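20th July

Brophy job, bathroom pods, second level. Continuing from the April notes on inter-module tolerance.

Module 57 came off the jig this morning and was checked against the Horik drawing set, revision 2. Long side is good. Diagonals differ by 4 mm at floor level and 7 mm at ceiling level, so the rack is in the upper frame. The floor cassette is not the problem. Limit on the sheet is 5 mm. Slackened the head plate fixings on the corridor side, pulled it back with a ratchet strap and refixed. Ceiling diagonals now within 3 mm. Left the strap on overnight.

Maeve Ó Conaill asked whether the Hestent brackets can take the stacking load with the thinner acoustic pad. Worked it through again with the wet-trade weights included. Gross module weight goes in at 1,004 kg with screed and tile. Pad deflection under the corner posts is acceptable on paper, but the supplier curve stops short of our load and I had to extend it by hand. Do not issue that number outside the shop until we have a proper test.

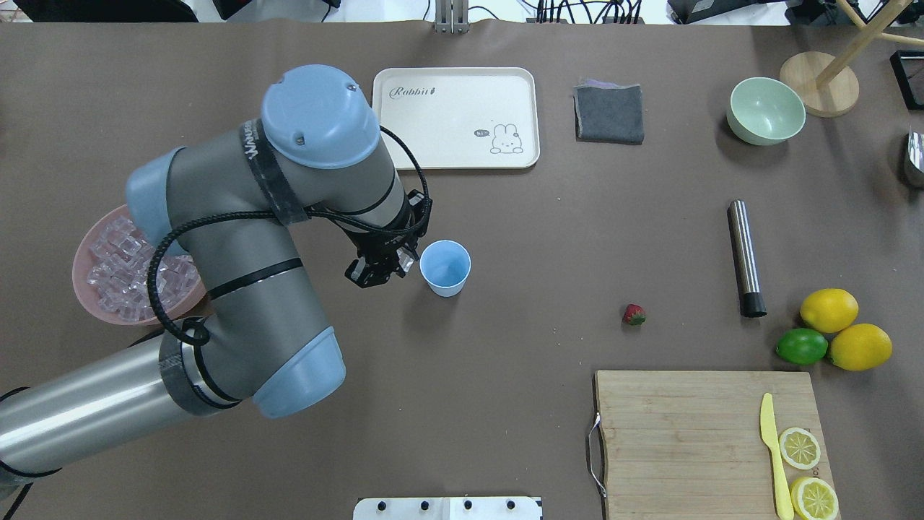 Riser openings: the slot is 145 mm wide on the drawing and the stack with its fire collar needs all of it. Any drift between levels and the collar will not seat. Options are to widen the slot at the factory and pack on site, or to hold the slot and tighten the crane guides. I prefer the first - cheaper, and it does not depend on who is on the crane. Needs sign-off from the fire engineer either way.

Brornonau yard has space for up to nine modules wrapped. Wrap on 54 has torn at the lifting eye again. Same place as before, needs a doubled patch and a looser fold.

To do: re-measure 57 with strap off. Send riser sketch to Maeve. Order pads, both thicknesses.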